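Slide 9 – Why people stop refilling
Start with the Foltton shop numbers. 500 households signed up for the refill plan in October. By the end of the trial, 84 of them were still bringing containers back. Pause here and let people read the chart.
Price was not the main complaint. Most people who quit said they forgot the containers at home, or had no good place to store the empties. Mention Wycliffe Rotich's phone interviews. He has the quotes if anyone asks.

Slide 10 – What the Wumau store did
They moved the refill counter next to the front door and kept spare containers behind it. A customer who forgot theirs paid a deposit and got it back on the next visit.
Staff hours went up at first. Eluned Gough ran the counter alone for two weeks and wrote the checklist they still use. Don't read the checklist out – it is in the handout.
Rice, lentils and oats sold best. Flour was a mess and they dropped it.

Slide 11 – Labels
Keep this to two minutes. Paper labels came off in the wash. Grease pencil worked on glass and smeared on plastic. Danjuma Effiong will want to talk about printed tags, so say that comes up in the questions.
Main point: date, contents, empty weight. Anything else is optional.

Slide 12 – Lids
Lost lids were the top reason for throwing a container out. Ask who has a drawer of lids at home that fit nothing. Then say one lid size across the range, and move on.
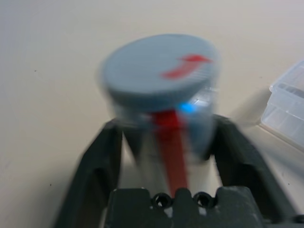

Slide 13 – Costs
The deposit fund stood at 1032 dollars when we closed the books in January 2023. Zhenhua Kang checked the figures. Leave 15 minutes for questions after this slide.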